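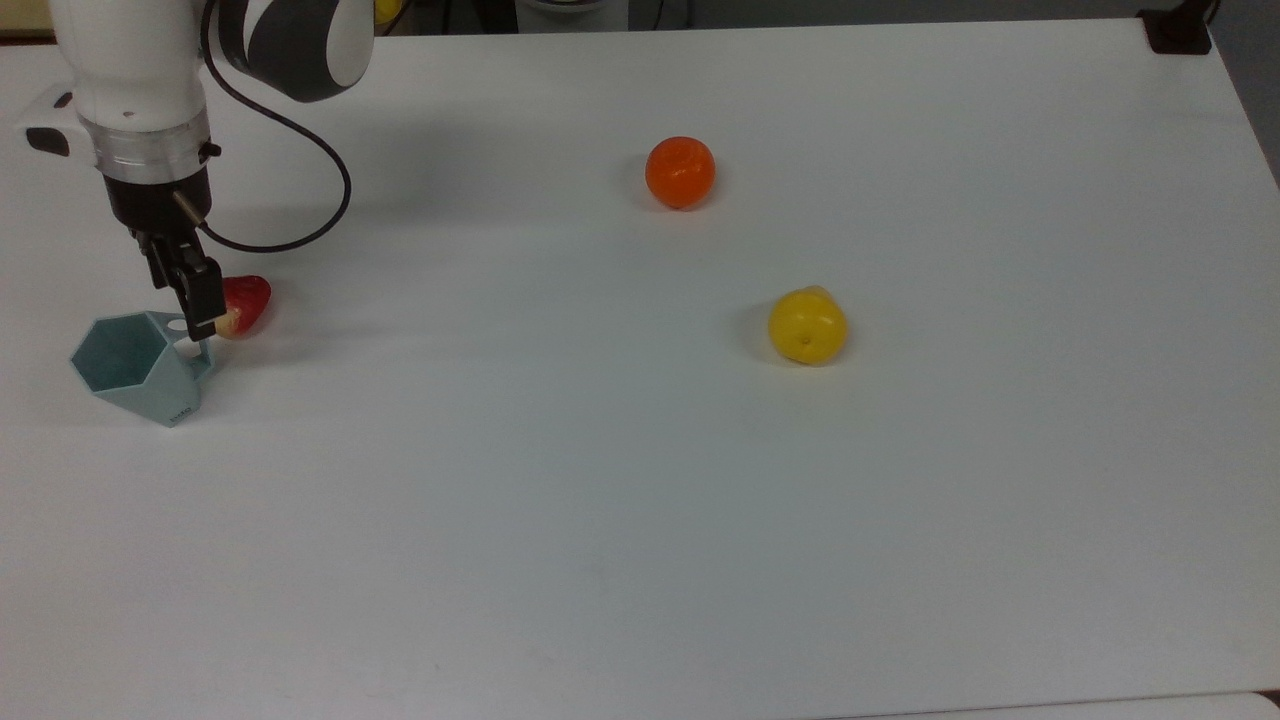 ### 3.2 Collecting the demonstrations

We wanted people who had never touched a robot to feel at home with ours, so we kept the task as friendly as we could: pick up the toy strawberry and put it in the teal cup, with an orange and a yellow toy fruit left on the table as company. 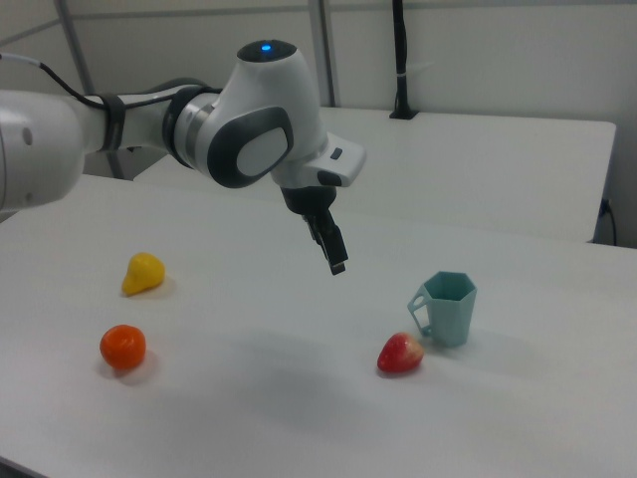 Each of our 8 operators first guided the arm by hand and then, after a good long rest, drove it by remote control from the Gitden console. Faisal Dhanial sat with every one of them and was wonderfully patient. We kept 200 of the 235 demonstrations they gave us. 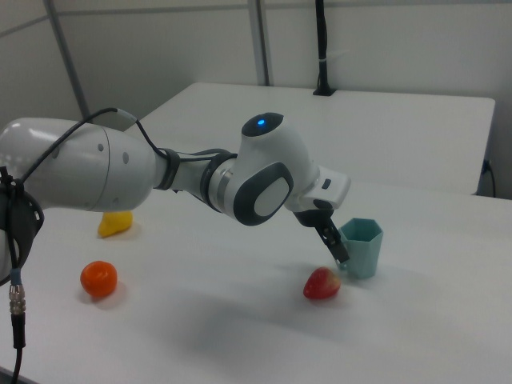
The remote sessions took longer, mostly in the last stretch before the fingers closed, where people liked to stop and think (and we were happy to let them!).

**Figure 3.** The arm, the cup and the toy fruits used in the demonstrations.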